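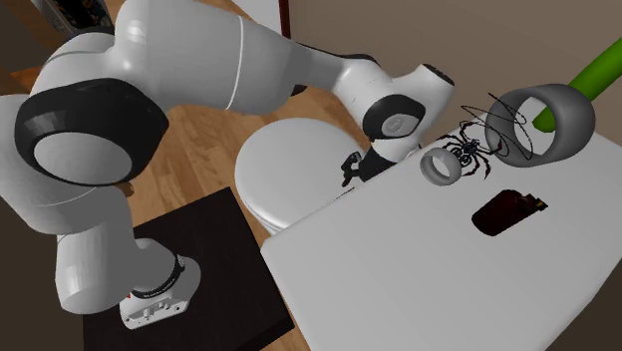

The Nurmi cell is a simulated robot workcell maintained by the automation laboratory at Senstead. It consists of a single white arm with a black gripper, modeled on a dark stand beside a white table in a furnished room. The cell is used to rehearse grasping tasks and to check maintenance procedures before they are applied to the laboratory's physical arm at Clerkthorpe.

Setup

The arm is fixed to the stand at its base, and all positions in the cell are measured from the base plate. A session begins with the joints in the home position and the gripper open. The operator loads an object set, lets the objects settle under simulated gravity, and then moves the arm over the table. Object sets are mixed on purpose. A typical set includes rings of different sizes, a rod, a length of wire, and a thin-legged model such as a spider, which is the hardest item in the library to hold without contact errors.

Each set is run for 300 trials. If the gripper passes through an object or an object leaves the table without being touched, the trial is marked invalid and the contact settings are reviewed.

Gripper

The gripper is a linkage type, with black finger links rising from a rounded housing. Small holes and screw heads are included in the model, and they serve as reference points when the wrist view is aligned with the arm. 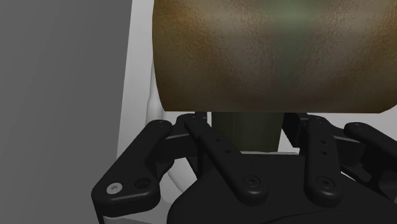
Gripper links at close range, with an olive-green post between the two inner links.

Alignment is checked at close range, where small errors are easiest to find. The operator brings the inner links to either side of a narrow post and compares the gap on each side. An uneven gap usually points to a wrong tool offset -- less often to an error in the joint zero. The offset is corrected first, and the check is repeated from the home position.

Maintenance

Although the cell has no parts that wear, its model files require regular care. Joint limits, friction values, and collision shapes are compared with the physical arm every September. Collision shapes for the finger links are kept separate from the visible surfaces, so that a change in appearance does not alter how the gripper behaves.

The current version of the cell was released on 6/18/20. It replaced the finger collision shapes and added a log of joint loads. The object library at that release held 1,042 models, a number of them supplied by the Stoltunholm workshop.

See also

Clerkthorpe test arm
Stoltunholm object library
Tool offset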